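消しゴム係

部室は旧校舎の二階の端で、夏は西日が入る。机を六つ寄せて作業台にしてある。黒い天板の上に白い板を敷くと、それが私たちの競技場になった。

私が部に入ったのは一年の四月で、もともとは写真部に行くつもりだった。写真部は前の年になくなっていた。顧問の先生が廊下で「機械は嫌いか」と聞き、私は「嫌いではないです」と答えた。それで入部届を渡された。

最初の三か月は、ねじの選別をした。次に配線を覚えた。二年になると、先輩が抜けて人が減り、私は手持ちグリッパーの係になった。手で持って、引き金を引くと二本の指が閉じる。人間が物をつかむ動きを何度も記録し、それをあとでアームに覚えさせる。私の仕事は、つかんで、運んで、置くことだった。

出る大会はマセド杯という。課題は毎年変わる。その年の課題は「区画整理」で、線で区切られた白い盤の上の小物を、指定された区画に移す。盤の寸法と線の太さは要項で決まっていて、小物は各校が普段使っている文房具でよいとあった。部長は消しゴムを選んだ。安いし、落としても壊れない。

アームの名前はフラルカウといった。三代前の先輩がつけた名前で、由来は残っていない。台座の裏に油性ペンで書いてあるだけだ。代が替わるたびに消そうという話が出て、そのたびに誰も溶剤を買ってこなかった。

記録は一回ずつノートにつけた。置いた区画、つかんだ向き、成功か失敗か。六月の末で三千二百四十三回になった。そのうち失敗が三百十九回あった。部長は失敗の回も捨てるなと言った。私は捨てなかったが、見返すのは好きではなかった。

失敗の多くは、私が急いだときのものだった。閉じるのが早いと、消しゴムの角をはさんでしまい、持ち上げるところで回る。回ったまま置くと線にかかる。線にかかると失格になる。帰りのバスの時間が近づくと失敗が増えることは、ノートの時刻の欄を見ればわかった。

二〇二〇年七月十一日に、校内の審査があった。大会に出せるのは一チームだけで、うちの学校には部のチームのほかに、選択授業のチームがあった。授業のチームはヴァストロウという市販のキットを使っていて、配線がきれいだった。こちらの配線は、見ると不安になるような束だった。

審査は理科室で行われた。持ち時間は十分で、先に授業のチームがやった。彼らのアームは速かった。五つ目の消しゴムで止まり、再起動して、時間内に七つを置いた。終わると拍手があった。

次がこちらの番だった。フラルカウは遅い。一つ目に取りかかるまでに、腕を二度、宙で止めた。後ろで誰かが「考えてる」と言った。私はその止まり方を知っていた。つかむ前に一度手を止めて、向きを見る。それは私の癖だった。三千回も続けるうちに、癖ごと移ったらしい。

消しゴムの端が少し回った。フラルカウは持ち上げるのをやめ、指を開き、もう一度つかみ直した。そんな動きを教えたつもりはなかった。部長が小さな声で「三百十九のどれかだ」と言った。失敗したあと、私はたいてい、その場でつかみ直していた。それも記録に入っていた。

置けたのは六つだった。授業のチームより一つ少なかった。ただ、線にかかったものは一つもなく、授業のチームは二つかかっていた。先生たちは要項を二回読み、廊下に出て話し、戻ってきて、部のほうを出すと言った。授業のチームの一人が、こちらの配線の束を見て、「直すの手伝おうか」と言った。部長は頼むと言った。

審査のあと、ほかの部員は購買に行った。私は部室に戻り、白い盤を黒い天板の上に敷き直した。線が交わるところの向こうの区画に消しゴムを一つ置いて、グリッパーを持った。緑の指には細かい傷がついている。新しい指に替える予算は申請してあったが、返事はまだだった。

消しゴムまでは少し距離があった。指を開いたまま、線の十字の上で一度止めた。 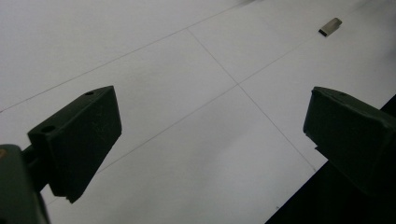 大会

大会の会場はネストウッドという展示場で、駅から遠かった。朝のバスは混んでいて、フラルカウは毛布で巻いて部長が膝にのせた。私はグリッパーの箱とノートを持った。使う予定はなかったが、箱は前の晩から玄関に出してあった。

受付で渡された番号は二〇二だった。番号札を台座に貼ると、油性ペンの名前が隠れた。部長は貼り直して、名前の横にした。

配線は授業のチームの一人が直してくれていた。束が三本になり、それぞれに色のついたテープが巻いてあった。直した本人も来ていて、隣で水を飲んでいた。

予選では五つ置いた。線にかかったものはなかった。決勝に進む点には足りなかった。四つ目のところでフラルカウは長く止まり、審判が時計を見た。私も見た。それから腕が下りて、消しゴムをまっすぐにつかんだ。

帰りのバスで、部長が来年の課題の予想を始めた。たぶん積み重ねだと言う。消しゴムを積むのか、と誰かが聞いた。部長は、積むなら鉛筆よりはましだと答えた。

私はノートを開いて、三千二百四十四の行に日付を書いた。審査の日、部室で一人でやった分をまだつけていなかった。区画の欄を埋めて、成否の欄で少し手が止まった。バスが揺れて、字が曲がった。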